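Talk notes - tenants' evening, Entwistle Hall, 30/06/2024
Speaker: Dean Rowbotham

Slides are slow to load. Start talking anyway.

Slide 1 - hello
Who I am, keep it short. Fifteen years fitting bathrooms, now doing water advice for Kolmont. Tonight is bills. Ask who has a meter. Hands up. Ask who has read it this year. Fewer hands.

Slide 2 - where it goes
Showers first, people always guess the washing machine. Toilet next. Then taps, kitchen, garden. Don't read the chart out, they can read it.
Mention Mrs at the back last time who was right about the dishwasher.

Slide 3 - the meter test
Do this slowly, its the bit they take home.
Last thing at night, everyone in bed, nothing running. Write the number down. Read it again first thing. Nobody to flush in between (pause, they'll laugh, or not).
If it moved, something is leaking.
Meter might be under the sink, might be in the pavement. Take a torch. Pavement lids are stiff, old screwdriver does it. Spiders.

Slide 4 - the flat on Bromex Court
Tell the story. Couple, 2 bedrooms, bill came in at 165 pounds for the quarter, the one before was nothing like it. They thought the meter was wrong. I thought so too for a bit. Asked about guests, asked about the garden, they haven't got a garden.
Meter test overnight - moved. Stopcock off, test again - stopped. So inside the flat.
Taps fine. Shower fine. Left the toilet till last, should have gone there first.

Slide 5 - toilets
Go straight through to both photos, talk over them.

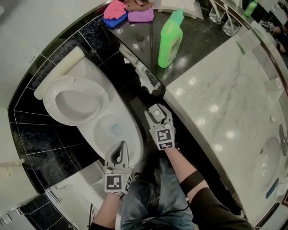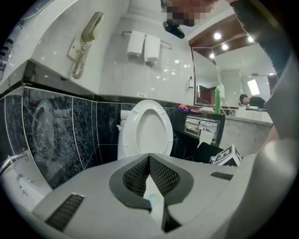 In the bathroom. Toilet with the seat and lid up in the second one.

Worn flush valve lets water slip down the back of the pan all day. Hardly makes a sound. Paper test - dry the back of the bowl with loo roll, lay a fresh sheet against it, leave it a few hours without flushing. Wet or torn, you've got a leak. Food colouring in the tank does the same job, leave it half an hour, look for colour in the bowl.
Bromex Court one was the seal. Cheap part. Took me about 4 minutes once I had the right size, and two trips to get the right size. Say that, it's true and they'll like it.
Take the old seal to the shop with you!! Write this on the flipchart.
Renting - report it, don't fix it. Put it in writing. Landlord's job.

Slide 6 - showers
Timer on the phone. One song, two if you've got long hair.
Someone will ask about baths. Depends on the bath, depends on the shower. Don't get dragged in like last time.
Shower heads - the Dikier handout has the sizes on it, pass it round now not at the end, people leave before the end.

Slide 7 - help with the bill
Most important slide so dont rush it even if we're late.
Ring the water company before you miss a payment. Ask if there is a lower rate for people on a low income. Ask about a leak allowance, you may get some money back once it's mended. Keep the receipt for the part.
Have the account number and a meter reading ready when you ring. Write down who you spoke to.
Anyone who hates the phone, come and see me by the tea urn, we'll ring together.

Slide 8 - questions
Likely ones:
Can I get a meter fitted? Usually yes, ask them. Flats with shared pipes can be awkward.
Can I go back to no meter? Sometimes, there's a time limit, check your letter.
Brick in the tank? No. Bits come off it. Ask for one of the bags.
Hard water? Different talk, thats August.

Stack chairs. Keys back through the letterbox.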